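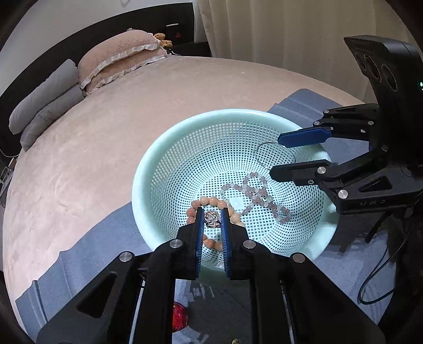
Bracelets and a thin bangle in a mint-green basket.

Call for participants: sorting and keeping personal jewellery at home

Pastedau invites applications from adults who wish to take part in Dastik, a study of how people sort, store and look after small personal ornaments in the home. Places are available for 80 participants. Applications are open until the end of January.

Background

Most household storage is designed with clothing, paper or kitchen goods in mind. Bracelets, earrings, bangles and strings of beads are often kept wherever there is room for them: in a basket, in a small box, on a shelf or in a drawer with other things. They become tangled, pairs are separated, and fine pieces are scratched by heavier ones. Dastik seeks to record how people deal with these matters in ordinary bedrooms, and which containers and habits they return to over time.

The study is directed by Lợi Ngô. Home visits and correspondence with participants are managed by Hưng Vi.

What participants will be asked to do

Each participant will take part in 3 sessions in their own home. A session lasts no longer than 2 hours, including a break.

In the first session, participants will bring together the jewellery they keep in one bedroom and lay it out on a bed or another soft, flat surface. A plain cloth should be spread beforehand so that small items such as earring studs are not lost in the bedding. Participants will then sort the pieces in whatever manner they consider sensible. No method will be suggested, and visiting staff will not comment on the choices made.

In the second session, participants will sort the same pieces into a shallow open basket and a small lidded box, both supplied by the study. They will be asked to speak aloud as they decide where each piece belongs. Strands of beads which have become knotted may be separated or left as they are.
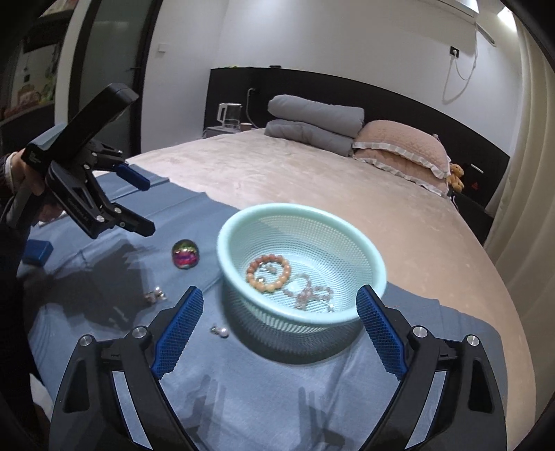

Pieces which do not seem to belong with the others should be set to one side on the cloth until the rest have been dealt with. This applies equally to objects that are not jewellery but are commonly kept with it, such as paperweights, buttons, keepsakes and loose beads. Participants may discard nothing during a session, and every item must be accounted for before the visit ends.

The third session takes place after an interval agreed with the participant. It consists of a short interview and a review of how the jewellery is now being kept. Participants who have gone back to their former arrangement should not feel any reluctance in saying so — this information is of equal value to the study.

Who may apply

Applicants must:
be aged 18 or over;
live in La or Jurkton, or within easy travelling distance of either;
keep a mixed collection of jewellery at home, including at least one beaded piece and one pair of earrings;
have the use of a bedroom with a bed or table large enough for the work;
be able to remain available for all sessions.

No knowledge of jewellery is required. The value of a collection has no bearing on selection, and applications from people who own mainly costume pieces, inherited pieces or children's beads are particularly welcome. Persons employed in the jewellery trade are not eligible on this occasion.

Items which should not be included

Participants are asked to leave out any piece which is under repair, held on behalf of another person or subject to an insurance claim. Pieces with broken clasps may be included if they can be handled safely. Rings worn every day need not be removed.

Payment and materials

Participants will receive a payment for each completed session, at the rate stated in the information sheet. The basket and box may be kept at the end of the study. Those who withdraw early will be paid for the sessions they have completed and are not required to give a reason.

Records and privacy

Sessions will be recorded for the purposes of the study. Bedrooms are private places, and participants may cover or remove any belongings which they do not wish to appear. Names and addresses are stored separately from all other material. Recordings will not be passed to insurers, valuers or dealers.

How to apply

Applicants should submit a written statement of no more than 500 words, describing the jewellery they keep, where it is kept and any difficulty they have in finding or storing it. Photographs are not required. The statement should be marked "Dastik" and addressed to Hưng Vi at the Pastedau office in Jurkton, together with a telephone number and the times of day at which the applicant may be reached.

All applicants will receive a written reply. Those selected will be sent the information sheet and a consent form, both of which must be read and the latter signed before a first visit can be arranged. Visits normally begin at 10 am or 2 pm. Requests for an evening visit should be made in the application.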